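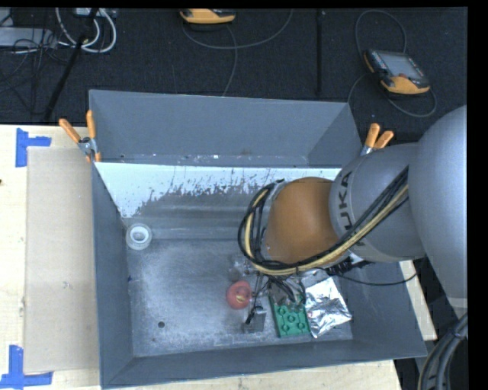
The picking cell at Jeltlow, with a KUKA arm working over the bin and the orange clamps at its rim.

The safety lead at Jeltlow has been writing cell rules for 14 years, and she still begins every conversation on the subject with the pendant. "Where is it, and who can reach it?" she asks, pouring us both a second coffee. "If I ask that and two people point in different directions, we stop and have a chat before anything moves."

Her rulebook, which she started back when the shop was still called Dudek, once ran to 80 pages (she laughs about this now, a little ruefully). The version she hands to new people fits on 2. No hands in the bin while the drives are live. Clamps checked at the start of each shift and again after lunch. Tape marks on the table stay put until the person who laid them says otherwise, and if one peels up, you measure before you replace it.

Cables take up more of her day than visitors expect. "Everybody wants to talk about speed limits, and I'm happy to, I could go on all afternoon! But walk the cables first. Move the arm slowly through its whole reach and watch every loop."

She is fond of the stop log, too, which holds 2,809 entries going back to the first cell, and she reads it the way other people read old letters. Staff from Brirkosine came by in June to copy the format, and she sent them home with blank sheets and one piece of advice: write down the stops that seemed silly. She spends up to an hour on those each morning, before the first shift comes in.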